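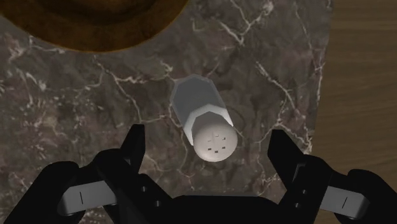 Simulated view: two-finger gripper and a salt shaker on its side on a dark marble countertop.

Progress report: Domański client management rollout
Reporting period: September
Prepared by: Ayuba Owusu, Desktop and Endpoint Services
For: Manager, Infrastructure Programs

1. Status

Stage two is open and on schedule. Stage one (pilot group) closed at the start of the period. The Domański management agent is installed on all machines in the pilot group and on most of the head office fleet. The remaining head office machines are laptops that have not connected to the internal network since the deployment job was released. They will pick up the agent the next time they check in.

Funding for the second distribution server has been spent as approved. No further hardware is requested in this report.

2. Agent deployment

The agent was deployed by startup script to desktops and by the existing Judodell console to laptops. Both methods use the same installer and the same response file. The response file sets the management server name, the check-in interval and the log location, and suppresses the restart prompt.

The check-in interval was set to 5 minutes during the pilot so that staff could see the results of a change quickly. It was raised to 60 minutes for stage two. At the shorter interval, the management server was writing inventory records faster than the overnight maintenance job could consolidate them, and the console became slow to open in the mornings. Console performance has been normal since the change. Individual machines can still be told to check in on demand, and the service desk has been shown how to do this.

Two faults were found in the agent during the period:

The agent service does not start on machines where the local temp folder has been redirected to a network drive. The vendor has acknowledged the fault. Until a fix is released we are setting the temp folder back to its default location by policy. The engineering drawing office is the only group affected.

The agent reports the wrong operating system version after a feature update until the machine has been restarted a second time. This has no effect on deployment but does affect the compliance report, and figures taken directly after an update should be read with that in mind.

3. Licences

The current agreement covers 1,000 managed devices. Retired machines continue to hold a licence until they are removed from the console, and the pilot showed that this was not being done consistently. A clean-up rule now releases the licence when a device has not checked in for 60 days. Devices on extended leave or in storage can be tagged so that the rule skips them. The storeroom spares have been tagged.

The test lab machines are counted against the same agreement. We have asked the reseller whether they can be moved to a non-production licence and are waiting on a reply.

4. Distribution servers

The second distribution server is in service at the Hondudley site. Before it was installed, every client at Hondudley pulled its files across the site link, and large jobs had to be scheduled overnight. Clients now use the local server first and fall back to head office if it does not respond.

Replication between the two servers runs nightly. The first full replication did not finish inside the window and was allowed to continue into the working day with the transfer rate capped. Later runs have copied changes only and have finished well before staff start.

The fallback setting was tested by stopping the file service at Hondudley during a lunch break. Clients switched to the head office server at their next check-in and switched back after the service was restored. One printer driver job failed during the test and had to be sent again by hand. The cause was a fixed server path in the job, left over from the old system. All other jobs have been searched for fixed paths and corrected.

5. Patch schedule

Patches are now released in rings. The test lab receives them first, followed by the IT department, then 20 per cent of each business unit, then all remaining machines. Each ring is held until the previous one has gone a full week without a blocking fault.

The final ring is released on a Monday. The operations group asked for a later day to avoid the start-of-week load on the service desk. We have kept the present day for now so that a full working week is available for support after each release, and will review it with operations at the end of stage two.

Restart behaviour has been the main source of calls. By default the agent gave the user a single prompt and then restarted the machine. The policy has been changed so that users can defer a restart until the end of the day. Meeting room machines and shared kiosks are excluded from deferral and restart overnight.

6. Retirement of Judodell

The Judodell console will remain in read-only mode until its inventory history has been exported. The export tool supplied with the product drops the purchase date field. A direct query against the database returns the field correctly, and this method will be used instead. The exported data will be loaded into the Nirance asset register.

Field mapping between the two systems is complete except for cost centre codes. Judodell stored these as free text, and the same centre can appear under several spellings. Finance has supplied the current list of codes, and unmatched entries will be returned to the business units for correction.

The Judodell maintenance contract should not be renewed. The notice to the supplier is drafted and needs your signature.

7. Risks

Laptops that rarely connect to the internal network are the largest open risk. They receive policy but not large files when off site. An internet-facing gateway would resolve this and was left out of the original scope. A costing is being prepared.

Only one member of the team is currently trained to administer the Domański database. A second staff member is booked into the vendor course next period. Recovery steps have been written up and stored with the other server procedures.

8. Work planned for next period

Complete agent deployment to head office laptops.
Begin deployment to the Hondudley workshop and front counter machines.
Export Judodell inventory and load it into Nirance.
Apply the agent fix for redirected temp folders, if released, and remove the temporary policy.
Submit gateway costing.

9. Decisions requested

Signature on the Judodell non-renewal notice.
Approval to exclude front counter machines from daytime patching during stage two.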